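May, late, kitchen table

Budget day tomorrow and I still don't believe half the numbers on my own sheet. Hüsnü wants four more pairs of hand grippers from Stestik before the winter. Daryna wants two, plus a proper arm. I want somebody to show me that the pairs we already own are earning their keep, and so far what I get is enthusiasm.

The quote first. It's $1,637 a pair, which sounded fine until I read page two. Spare finger pads are extra. The marker cubes are extra. Calibration is $310 each time one goes back, and Wikach (who do the servicing) won't say how often that is. "Depends on use," said the man on the phone. Well, yes.

Went up to the mezzanine after lunch to watch for myself.

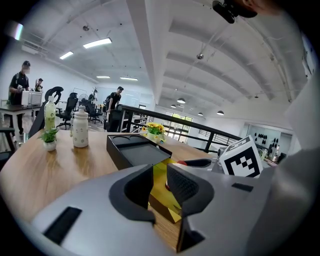
Ognjen reckons we'd get through the task list twice as fast with more pairs. I asked him twice as fast as what, and he went off to find a spreadsheet. It had one column filled in. I like Ognjen but he'd buy a second fridge because the first one was full of his lunch.

What bothers me is the pads. The whole price of the thing is in the housing, and the part that does the gripping is the part that wears. Henasstead sell a set with pads you can swap without tools, $500 dearer up front. I've put both on the sheet in different colours and I can't make either one look cheap.
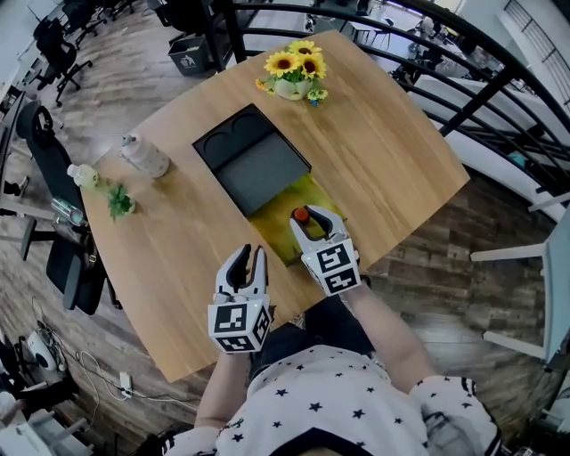
Right gripper with the little orange-red round thing, over the mat.

I'll grant the hand grippers this much – people can just pick them up. The arm is another story. Daryna has $3,000 down for "mounting and installation" and no floor plan to go with it. I asked where it would stand and she waved at the railing. I asked about power and she said there were outlets. Concetta rang from the Lysenko office in the middle of all this, wanting to know whether the arm could go on their half of the books. I said it could if they'd also take the service contract. Long silence. She'll ring back.

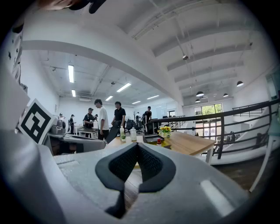 Yaryna was the only one with a sensible idea, and she said it on the way to the bus. Buy one pair, the Henasstead ones, run them beside ours until the end of winter, and write down every hour they're out of action. Then argue. I said Hüsnü would hate it. She said he hated the new kettle too.

So that's going in as my recommendation. One pair, spare pads, one calibration, and the arm pushed to next year's sheet with a question mark. Still have to redo the freight line, as Stestik quoted it to the wrong warehouse. Meeting's at 9:30. Take the calculator, and the page two nobody else has read.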